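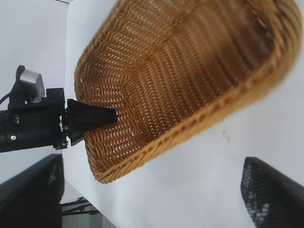
Wicker basket, seen from the gripper side, with the other arm holding the weave near the corner.

Rules we keep for two arms and one basket

18/02/2025

Since September I work with the two-arm cell at Skilside, and people ask me why our task sheet is so long. Each line in it comes from a small trouble we had, mostly with soft or woven objects. A metal box forgives a bad grasp. A basket bends, and then your position is wrong for everything that follows.

So I write down the rules which I think are useful also for other labs.

Pinch the wall near a rounded corner, where the weave is stiffer. In the middle of a long side it gives too much.

Only one arm starts to close at a time. The second arm waits 2 seconds after the first one has stopped.

For woven things we keep the closing force at 5 newtons. My colleagues at Rilness use more, but they handle plastic crates, so please do not copy a number without asking what it was for.

When both arms are near the same object, we limit the speed to 80 mm per second. It is boring to watch and I like it this way.

Check the cable at every wrist before you start, also when you checked it before lunch.

Write the object into the log with its own name, not only "basket". We have 530 runs in the old Bellini folder where this was not done, and I am still sorting them.

The sheet is now in version 5. If you use other limits for wicker, please write me in the comments, I would like to compare.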